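Chapter 7
Faults in Hand-Held Demonstration Equipment

7.1 Loss of tracking during floor-level tasks

Robots that learn from demonstration inherit the faults of the equipment used to record it. A gripper held by an operator reports its position, its jaw opening and the time of each sample. If any of these is wrong, the controller trained on the data will repeat the error at full speed. This chapter deals with failures of that kind, beginning with one that damaged a robot arm at the Tillach laboratory.

The task was sweeping up. The operator took a long-handled dustpan in two grippers, moved it over the floor and lifted it clear.

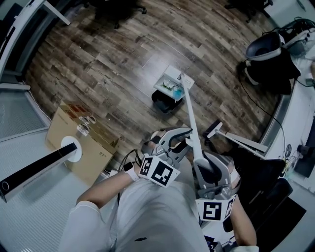
Tracking relied on square markers fixed behind each gripper. In 17 recordings the right-hand marker block was turned away from the tracking camera while the pan was being lifted. The software, a Cerkarer release, did not flag the gap. It held the last known position, then jumped to the new one when the marker came back into view. Jaw data continued as normal, so the files passed the automatic check.

The fault was found on 29 Aug 2020, when the trained arm drove its wrist into the floor at the point in the motion where the jump occurred. The protective stop operated. The wrist joint was replaced and no one was hurt.

7.2 Shared work areas

A second group of faults arises when several operators record in one room. Cables, chairs and desks limit where a person can step, and an operator watching the jaws has little attention left for the floor.
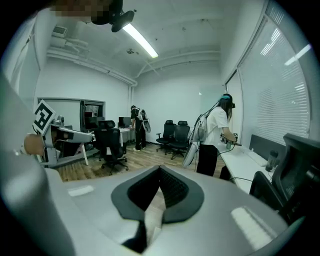

Paraskevi Konstantinidis

The incident log kept at Tillach contains 1031 entries, of which 12 concern contact between an operator and a cable or a piece of furniture. Most were minor. In one, a snagged cable pulled a connector partway out of its socket, and the recording carried on with a clock offset that was not noticed until April. Section 7.3 sets out a method for detecting such offsets from the jaw signal alone.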